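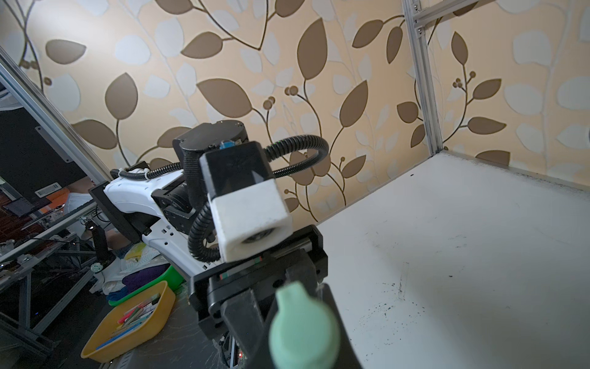 Tips for a two-arm bench at home

These notes come from fitting out one end of our shared workshop with a pair of small arms on an aluminium extrusion frame. Most of the advice applies to a single arm as well, or to any bench where something with a motor moves about over a tabletop.

Setting up the frame

Build the frame before you choose where the arms go. Extrusion is easy to alter and a drilled tabletop is not. Put the posts up loosely, check them with a square, and only then nip up the brackets. We use ordinary angle brackets from Diltach and keep a jar of spare T-nuts, as they vanish into the slots and stay there.

Tighten the crossbars last. If you do them first they pull the posts out of line and you will spend an evening chasing a gap at the foot.

Go round every bracket again after a week of use. Ours had loosened in 13 places the first time we checked. After that we put a dab of paint across each screw head and onto the bracket — if the line is broken, the screw has moved.

The tabletop

A pale top shows up dropped screws and makes it easier for the cameras to pick out dark parts. It also shows every mark. Wipe it with a damp cloth and a drop of washing-up liquid, and keep scouring cream away from it, which takes the shine off in patches and leaves the glare uneven. Black specks near the back edge are usually rubber or dust that has been pushed there. A soft paintbrush gets into the corner better than a cloth does.

Patterned wallpaper behind the bench is fine for the arms but can confuse a camera that is looking for small objects. If that happens, pin up a plain sheet while you work and take it down afterwards.

Cables

Corrugated conduit is worth the money at any joint that turns. Buy the split kind so that you can add a wire later without unplugging everything.

Leave a proper loop over each joint. Move the arm by hand, with the power off, to the furthest point it can reach in both directions, and fix the conduit only when you have seen how much slack it needs. Too little and it tugs at the plug. Too much and it will droop in front of the lens.

Cable ties should hold the conduit without pinching it. Snip the tails flush with side cutters, and run a finger over them, as a badly cut tie will open your knuckles. Put the ties on the rigid links and never across a joint.

Soft fingertips

Bare plastic fingertips slip on anything smooth. Slip-on rubbery ones are much better, and the Mamow caps have lasted well for us. Wash them in warm soapy water when they stop gripping and let them dry fully before refitting. We get 2,000 grips or so out of a pair on cloth and a good deal less on card, which is rougher than it looks.

Check that both caps are pushed on to the same depth. One sitting proud will turn a thin object as the fingers close.

Wrist cameras

Clean the lens with a blower first and a lens cloth second. Kitchen roll scratches. When you refit the camera, take a test picture and compare it with the last one, because a tilt too small to notice on the arm will put the view well out at the far side of the table.

Things to practise on

Felt-tip pens, folded cloths and plastic tubs are all good to begin with. They are cheap, light and do no harm when dropped. Keep them in a tray so that they go back to the same place. Glass and full mugs can wait.

Run new movements at low speed. We keep ours at 62 per cent even for jobs that work every time.

Safety

Have the stop button where you can hit it without leaning over the table. Tie back long hair, roll up sleeves and agree between you that hands stay out while either arm has power. Mark the reach of each arm on the tabletop with masking tape — it peels off cleanly if you renew it every month or two.

Leave the arms folded and supported before you switch off. Many small arms have no brake, and they will drop.

Recent tips
Storing T-nuts and small screws
Sharpening side cutters
Erness bench vice: replacing the jaws
Quietening an Esteban extractor fan
Getting glue off a cutting mat

Contact us | Copyright Workshop and Kitchen Notes | Back to top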